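Progress report to Trura, household and shop-floor chores project
Prepared by Driss Cherkaoui, Grirnamberg workshop
Oct 25, 2022

You asked in June whether the machine could tidy up yet. The short answer is that it can tidy up some things, on some days, if the things are blocks.

Picking from the bin has taken most of the quarter. We logged 2903 attempts, of which 2164 ended with a block lifted clear and set down where we wanted it. The rest were mostly near misses, plus a stretch of failures on one Friday that we traced to a setting I had changed myself. Blocks lying by themselves are fairly easy now. Blocks touching each other, or lying close to a wall, still cause long pauses and the occasional shove.

The Irevano shop asked us to try their returns shelf, where small boxed goods come back in no order at all. We ran 26 items. Soft packaging beat us every time, and anything in shrink wrap slid off. Their stock clerk cleared the same shelf before her coffee went cold and was kind enough not to mention it.

On the household side, laundry is where it was in June. The folding software from Tang can find the corner of a towel and then seems to lose interest. I would like to park that work until spring – the money does more good on picking.

Spending is on plan apart from cabling, where we are nearly 1000 dollars over. Cables that bend all day wear out all day, and I budgeted as if they didn't.

Next quarter we want to work on touching and overlapping parts, then go back to Irevano with rigid boxes only. I'm asking for no new equipment, though a second person two days a week would help, mainly with putting the blocks back. That chore is still done by hand. 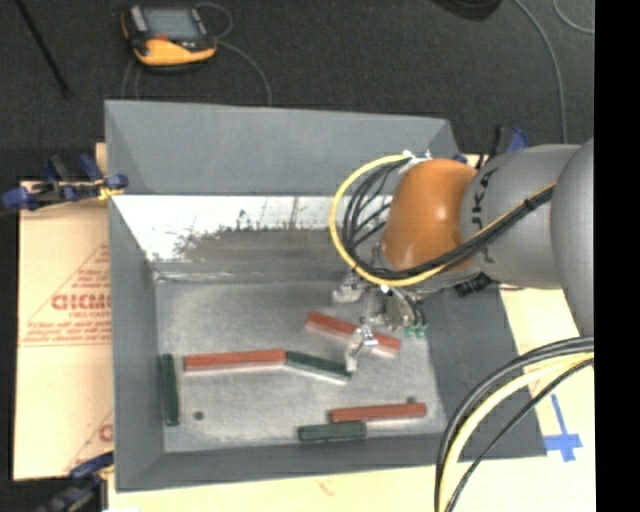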